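## 4. First set-up - Ustix room heater, wall model

Rev. 24 Jan 2022. Replaces the August sheet, bin the old one. Covers the Ustix as sold by Drornetance and the older stock still going out from the Gernarham depot. Same heater, different dial.

Read 4.1 before you drill anything.

### 4.1 Picking the wall

Outside wall if you can, under the window is best. Solid brick or block. Stud walls are fine but fix into the stud, not the plasterboard on its own.

Gaps to leave:

- 15 cm below the heater, bare minimum
- 31 cm above, more if there's a shelf
- 100 cm clear in front - no beds, no sofas, no curtains that reach
- sides don't matter much, leave room for your hand to get to the dial

**Caution:** never straight under a socket. Not to one side "just a bit" either. Cable runs usually go straight down from sockets and you will be drilling there.

**Caution:** not in a bathroom. The Ustix isn't sealed for it.

### 4.2 Fixing the bracket

1. Take the bracket off the back of the heater. Two clips, push both up, slide it left. It's stiff the first time.
2. Hold it to the wall, level it, mark the holes with a pencil. Top holes first.
3. Check for pipes and cables. Check again lower down.
4. Drill. Masonry bit for brick, and go slow through old plaster or it comes away in lumps.
5. Plugs in, screws in, leave the last turn until all of them are started.
6. Pull down on the bracket with your weight, hard. If it moves, take it off and move the whole thing along. Don't pack the holes with filler and hope.

Note: screws in the bag are for brick. For studs you want wood screws, not suplied. 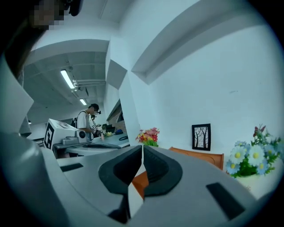 Dust next. Run a vacuum along the skirting and wipe the wall down before the heater goes up, as the vents along the bottom pull in whatever is lying on the floor. Plaster dust on the element stinks for days and will set off a smoke alarm in a small room.

### 4.3 Hanging the heater

1. Lift with both hands, from the ends. The front panel isn't a handle and it dents.
2. Bottom lip goes on first, then tip the top back until both clips snap.
3. Tug it forward. No movement = good.
4. Run the lead down and away to the side. Never up behind the case.

**Caution:** plug straight into the wall. No extension leads, no timers from the drawer, no adaptors. If the lead won't reach, get an electrician to move the socket.

### 4.4 First warm-up

1. Window open. Dial to 2.
2. Switch on at the wall, then on the heater. Light goes orange, then steady green once it has settled.
3. Leave it for 31 minutes. There will be a smell, and maybe ticking as the panel warms. Both normal.
4. Turn to full for another 15 minutes.
5. Off, let it cool, check the screws you can reach.

If the smell is still there on the second evening, switch off and ring the shop. If the light flashes red, switch off at the wall, wait, try once more. Still red - leave it off.

### 4.5 Setting the dial

Older stock has numbers. Newer has a little sun and moon, which everyone asks about. Moon is low and holds the room just warm overnight. Sun is the normal daytime setting. There is no "boost" on either, whatever the box says, the box was printed for the Cosgrove model and we are still using them up.

Start low. Give it an evening. Turn up a notch if the room is still cold, and look for draughts before you turn it up again - letterboxes and the gap under the door are the usual ones.

Note: the thermostat is in the right-hand end. Anything pushed up against that side makes it think the room is hot and it'll cut out early.

### 4.6 Keep clear, keep clean

- Don't dry clothes on it. Not socks, not tea towles.
- Vacuum the bottom vents before each winter, heater off and cold.
- Wipe with a damp cloth. No spray polish.
- Keep the spare clips in the bag with this sheet.

Room size charts are in section 5. Wiring it in without a plug is section 6, electrician only.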